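Werkstattbuch, Donnerstag, kurz nach acht

Heute früh endlich Zeit gehabt für das Hörbuchprojekt! Pantelis Petridis hat mir gestern Abend das überarbeitete Manuskript hingelegt, die ganze Geschichte vom ersten Marktstand in Brundville bis zur eigenen Firma. Habe bis Kapitel 2 gelesen und dann den Tee kalt werden lassen, so gut ist das geworden.

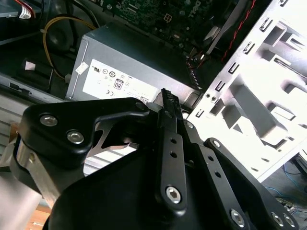
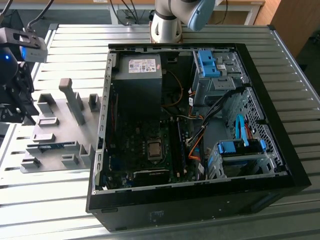
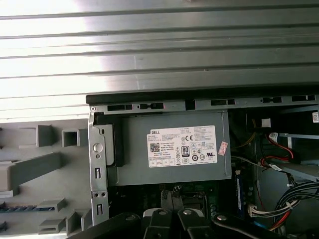 Alle drei: offener Desktop-Rechner, Netzteil im Gehäuse.

Zum Text selbst. Der Einstieg sitzt jetzt. Früher ging es mit dem Umsatz los, jetzt mit der Absage von Killimell und der Busfahrt nach Hause (im Regen, mit den Musterkoffern auf den Knien). Das zieht sofort rein. Die Stelle mit den 500 Euro Startgeld würde ich auf keinen Fall kürzen, die hört man beim Lesen förmlich.

Probeaufnahme Kapitel 1, Osvaldo Guimarães am Mikro. Zweiter Durchgang deutlich ruhiger als der erste, er macht vor den Dialogen jetzt eine winzige Pause und das klingt großartig. Zischlaute noch zu scharf, Mikro eine Handbreit zur Seite drehen. Raumklang mit den Decken an der Rückwand viel besser als im April!

Offen:
- Zeile 624 im Skript: heißt der erste Kunde Tsakiris oder ist das der Laden? Pantelis fragen.
- Aussprache »Pladimness« einheitlich, Betonung vorne. Osvaldo hatte beide Varianten drin.
- Kapitel 3 ist mir noch zu sehr Vortrag. Da stehen lauter Ratschläge hintereinander, dabei wäre der Streit mit dem Bruder viel stärker. Vorschlag: Streit nach vorn, Ratschläge auf eine halbe Seite.
- Danksagung einlesen oder weglassen? Ich bin für einlesen, die ist schön.

Erstauflage der gedruckten Fassung soll bei etwa 3000 liegen, meint Pantelis. Ich hätte mich weniger getraut, freue mich aber riesig darüber.

Nachtrag, halb fünf: Kapitel 2 angespielt, nur die ersten Seiten. Die Bäckereiszene beim ersten Versuch fehlerfrei durch, Osvaldo hat hinterher selbst gelacht. Rohspuren liegen im Projektordner, Schnitt mache ich morgen vormittag.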